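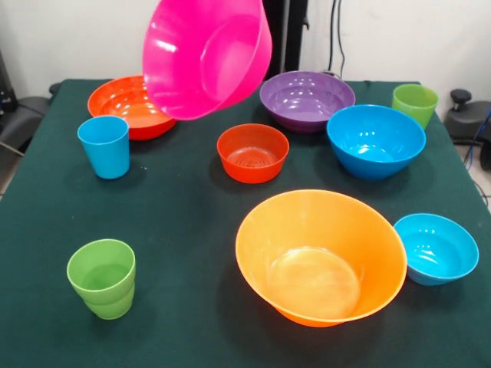
I own good dishes. They live on the top shelf, wrapped in the newspaper they came home in, and I could not tell you the last time I got them down. What I reach for is plastic. Bright, cheerful, slightly ridiculous plastic, in every color a box of markers can offer, and I've decided I'm done being embarrassed about it!

My conversion happened at a card party. Rozália Pintér lives two doors up from me in Gelisby, and she sets the best table on our street without a scrap of china on it. Popcorn in a big orange bowl, pretzels in a purple one, olives in something small and red (the olives always go first, so sit close). Over the table goes a dark green cloth, and that cloth is the whole trick if you ask me. I tried my own bowls on a white one when I got home and it looked like a birthday party for a four-year-old. On green they looked like fruit.

So in October I went hunting. There's a secondhand place called Farna out past the rail yard, run by Vilmos Illés, and he keeps his plastics along the back wall, stacked by size and never by color. I asked him about that. "People who want a set go to the mall," he said, and went back to his sandwich.

I came out with an armful for less than the price of lunch. None of it matches. I have tumblers in two greens that don't quite agree with each other, and a pink mixing bowl so loud that my sister asked if it came with batteries. I use that one every single day. Salad, bread dough, soaking beans, and once, when the faucet in the hall bathroom gave up, a week of drips.

A few things I've learned from living with the stuff. Tomato sauce will stain the pale ones, so give it to the reds and oranges, where it can do what it likes. Don't scrub with anything gritty or you'll lose the shine. Nest them big to small, but leave the cups out of the pile, or you'll be standing at the sink prying a tumbler out of a cereal bowl with a butter knife (ask me how my thumb is). And please keep them out of the microwave unless the bottom says otherwise. I warped a lovely yellow one over leftover soup and I still miss it.

Rozália mixes hers up on purpose, by the way. She'll set the blue cup by the orange bowl, then change her mind and swap it for the lime, while the rest of us stand there holding our coats. Last time I brought my pink one over, full of potato salad. She looked it up and down, moved the purple bowl over to make room, and asked me what I'd take for it. I told her she could borrow it until Easter.

Isevness Magazine | Contact the editors | © February 2020 | Back to top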